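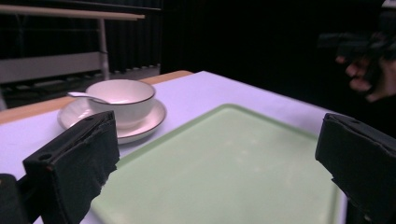 Stelel Vesta soup pot, 4 litre, with lid

July 2018
By Abeysekara

I've sold soup pots in this shop for years and I've owned most of them at one time or another, so when Stelel brought out the Vesta I took one home before I put any on the shelf. It's still at home. I had to order another for the display!

It's a plain, heavy, straight-sided pot with two loop handles and a lid that sits down inside the rim. It holds 4 litres to the brim, though I'd call it a bit less than that once you allow for lentils spitting. The pot weighs 2,502 g empty and the lid is another 844 g, so if your wrists aren't what they were, do come in and pick one up before you buy (full of soup it's a proper two-handed job, and I ladle from the hob and leave it where it is).

The base is thick and flat and works on gas, electric and induction. I cook on gas, on a very small ring, and I've made onion soup in it more times than I can remember. The onions go down slowly and evenly and I've stopped getting that dark patch in the middle that I always had with my old thin one. You do need patience at the start, as it takes its time to warm up.
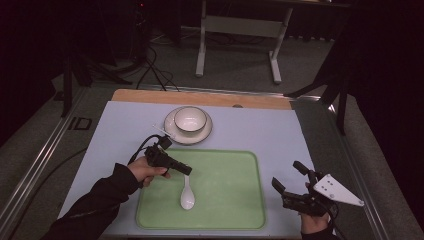
Once it's hot, though, turn it right down. I mean lower than you think. I keep leek and potato on the smallest flame with the lid on, and it'll tick over nicely while I get on with the bread. The inside has a line marked at every 1,000 ml, and I thought that was a gimmick until I started reducing stock in it. Now I look for the lines on all my other pans and get cross when they haven't got any.

Cleaning is easy enough. Warm water, a soft brush, leave it to soak if you've caught the bottom. It can go in the dishwasher but it takes up most of the lower rack, so I do mine by hand.
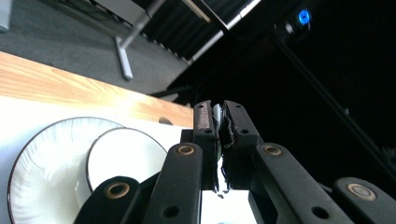
A few grumbles. The lid knob gets hot, so keep a cloth handy. The pouring lip is only on one side, and it's the wrong side for me as I'm left-handed. And the cardboard box it comes in is hopeless for storage, the flaps tear the first time you open it.

We've got it in cream and dark blue. The red sold out in March and Wastitz, who deliver to us, can't say when there'll be more. If you want red, leave your number at the till and I'll ring you. Spare lids and knobs can be ordered separately, and the lid from the older Stelel pot doesn't fit this one (I've tried, with some force).

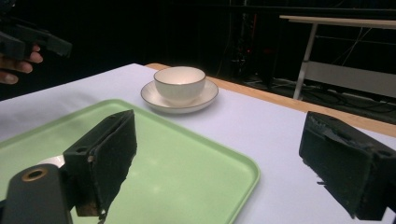
White cup and saucer with a thin gold rim, green tray in front.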